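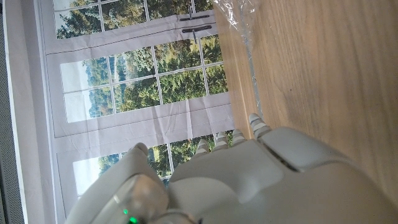 Bilomano hand and wrist: progress report no. 2

Prepared for: Graner small grants
Prepared by: Shahab Kiani
Location of work: Vörös shared workshop, bench by the window
Report date: February 28, 2019

Status

The hand is assembled and mounted on the arm. The wrist camera is installed and gives a usable view over the back of the hand to the fingertips. Finger control works from the bench computer. Grasp testing has started but the full test set has not been run. The thumb drive is behind schedule, and the date for the final demonstration has moved from early to late March. No additional money is requested.

Work since report no. 1

Shells. The palm and the back of the hand are now closed with the white molded plastic shells. The first set did not meet along the knuckle panel and had to be trimmed. The second set fits. A thin dark seam is still visible there. I measured the step across it with a feeler gauge and found it acceptable for the tests planned. I do not intend to fill it, as the panel has to come off to reach the tendon screws.

Fingers. All four fingers are fitted and move through their full range. Each is a stack of short segments with alternating white and pale gray bands. The gray bands are the flexible parts and the white ones are the rigid parts. Two of the gray parts were replaced after they tore at the screw hole during a fast close. The cause was a burr left in the hole. All the remaining holes have been deburred by hand, and no further tears have occurred.

Thumb. The thumb is mounted and holds position under light load. Under heavier load the drive slips. See Problems.

Wrist electronics. The control board sits in a translucent housing at the edge of the hand. I changed from an opaque cover to the frosted one so that the two green LEDs can be read without opening anything. One shows board power and the other shows that the finger bus is answering. Under the old cover a loose connector cost most of an evening to find. The housing is held with two screws and comes off in under a minute.

Camera. The camera was moved closer to the wrist than the drawing in the proposal showed. In the original position the forearm cable crossed the view each time the wrist turned. In the new position the back of the hand takes up the lower part of the view, which leaves less room to see the object before contact. The fingertips and the thumb tip can both be seen, and those are the points the grasp software needs. I consider the trade correct for this project. The camera bracket is printed and can be changed later without touching the hand.

Software. The control program was rewritten so that finger targets and camera images carry the same clock. Before this change the images lagged the finger data by a varying amount and the records could not be compared. The logging format is now fixed. Records made before the change have been kept but will not be used in the results.

Test results to date

Repeated closing, no load: 1571 cycles completed on the four fingers. The run was stopped on purpose to inspect the tendons. Wear was visible on the tendon of the first finger where it enters the palm. The others showed none. The guide on the first finger was rounded off and the tendon replaced.

Grasping: 593 attempts recorded with synchronized images. These used blocks, a cardboard tube and a plastic bottle, placed by hand on the bench. I have not yet worked out a success rate. The attempts were made with several versions of the closing speed, so a single rate would mean little. The next report will give results for one fixed speed only.

Holding: a 400 gram weight was held by the four fingers without the thumb. With the thumb included the same weight was dropped, owing to the slip described below.

Problems

1. Thumb drive slip. The small pulley turns on its shaft when the load rises. A set screw alone does not hold it. I tried a second set screw and thread-locking fluid. Both delayed the slip and neither stopped it. A shaft with a flat has been ordered from Kident. The pulley will be remade to match when it arrives.

2. Daylight. The bench faces a large window and the arm often points the camera toward it. When bright sky is in view the exposure drops, and dark objects near the fingers lose their edges. A fixed exposure helps during the day but is too dark in the evening. For the test set I will use fixed exposure and run all the tests at the same time of day. A blind would be simpler, but the bench is shared and other members work by that light.

3. Reflections from plastic film. Clear film near the edge of the wood surface produces bright highlights in the images, and the edge detector picks these up as object edges. The detector has been limited to a region ahead of the fingertips. The film will be cleared from the test area before the fixed-speed runs begin.

4. Bench time. The workshop allows each project a limited number of reserved evenings. I had 13 evenings in this period and used all of them. Three went to the shell refit, which was not in the plan.

Spending

Money has gone to shell material, tendon line, finger parts, the wrist board and the camera. Spending is within the budget lines given in the proposal. The replacement thumb shaft is charged to the spare parts line. Two items planned for this period, the second camera cable and the carrying case, have not been bought. The cable is no longer needed in the new camera position. I propose to keep that amount for a spare finger motor and ask that you confirm this in writing. Receipts are in the attached folder, numbered in the order of purchase.

Plan for March

Fit the new thumb shaft and pulley. Repeat the holding test with and without the thumb.

Resume the closing cycles on all four fingers, with the tendons inspected at fixed intervals. If the first finger shows wear again, the guide will be replaced with a brass one.

Freeze the closing speed and the exposure. Run the grasp test set from start to finish with no changes to the hand.

Write up the assembly notes. The mechanical drawings are complete except for the camera bracket and the remade pulley. The wiring diagram matches the board as built.

Hold the demonstration at the workshop in the last week of the month. The hand will pick up and place the three test objects, with the wrist camera view shown on a screen beside the bench.

Main risk

If the new shaft does not cure the slip, the demonstration will be run with four-finger grasps only, and the thumb will be set at a fixed angle. The bottle can be held this way. The smallest block cannot, and would be taken out of the set. I will know which version applies once the holding test has been repeated, and will send a short note at that point.

Shahab Kiani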